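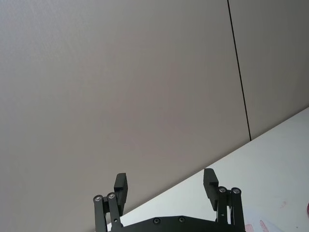

Guides > Wirnix Panels and Worktop > Setting Up > Part 5

5. Putting the white top against the gray panels

By now the gray wall panels are standing and you have probably formed an opinion of them. The worktop goes in next. It is white, it has no pattern, and it will show you every mistake you make from here on.

Before you start, clear 50 inches of floor in front of the panels. Yes, that includes the box the panels came in.

1. Check the seam. Two neighboring panels meet in a thin dark vertical line. If the line gets wider toward the top, one panel is leaning. Go back to Part 4 and turn its foot screw until the line behaves.

2. Wipe the panels now, with a damp cloth and nothing stronger. Once the top is in, the lower part is very hard to reach, and you will think about it every evening.

3. Carry the top in on its long edge, with a person at each end. It weighs over 50 pounds. Agree beforehand on who walks backward.

4. Lower it onto the legs and slide it toward the panels until the back edge just touches. Stop there. Pushing harder bows the panels and opens the seam you fixed in step 1.

5. Sight along the back edge from one end. You want a straight run with no daylight behind it. A gap at one end only means the legs are uneven or your floor is. (It's the floor.)

6. Fit the four Trimau brackets underneath and tighten each screw by hand, then a quarter turn with the key. The key is in the bag marked 914, along with one spare screw. If you finish with two spare screws, look under the top again.

7. Leave everything alone for 20 minutes, then check the screws a second time.

CAUTION: Do not use a power driver on the brackets. The screws will go all the way through, and the white top will then have a feature.

Note on marks: Pink and red leave the most stubborn traces on this finish. Markers, beet juice and cheap erasers are the usual suspects. Rub a faint smudge with a drop of dish soap on a soft cloth, rinse, and dry. Repeat if needed. Scouring pads will take off the smudge and the shine together.

Note on color: The panels are a matte light gray and look paler nearer a window. Swapping them left for right moves the pale part to the other panel.

Next: Part 6, Fitting the Jendbridge cable tray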